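Zorgate Music Archive Group
Minutes of the August meeting, held at 7.15 pm

Present: Salamatu Gyamfi (chair), Nadine Karaki (minutes), Dima Rizk, Randa Farah
Apologies: Maya Sabbagh

1. Minutes of the previous meeting
Agreed, with the spelling of Hadumance corrected under item 4.

2. Hadumance reissue
Dima Rizk reported that the master tapes of the second album have been transferred. Side two runs slow and will be done again. The pressing will be 225 copies, 12 of them kept for contributors. Randa Farah asked that the original running order be restored – agreed.

3. Sleeve notes
The draft stands at 3000 words and must be shortened. The drummer's account of the Boyer sessions is to remain in full. Maya Sabbagh had sent written comments, which were accepted apart from the change of title.
Action: DR to send a revised draft to all members.

4. Listening evening
The upstairs room at Grirnosport holds up to 200. The chair will confirm the booking and ask about the hire of a turntable. 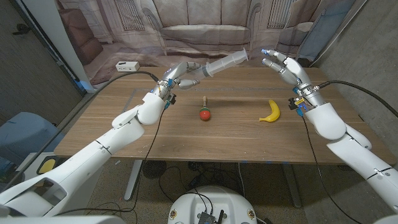 Large syringe held in a white robotic hand.

5. Any other business
Two boxes of fanzines have been offered by a former subscriber. RF to collect.
The meeting closed at 8.40 pm. Next meeting – date to be circulated by NK.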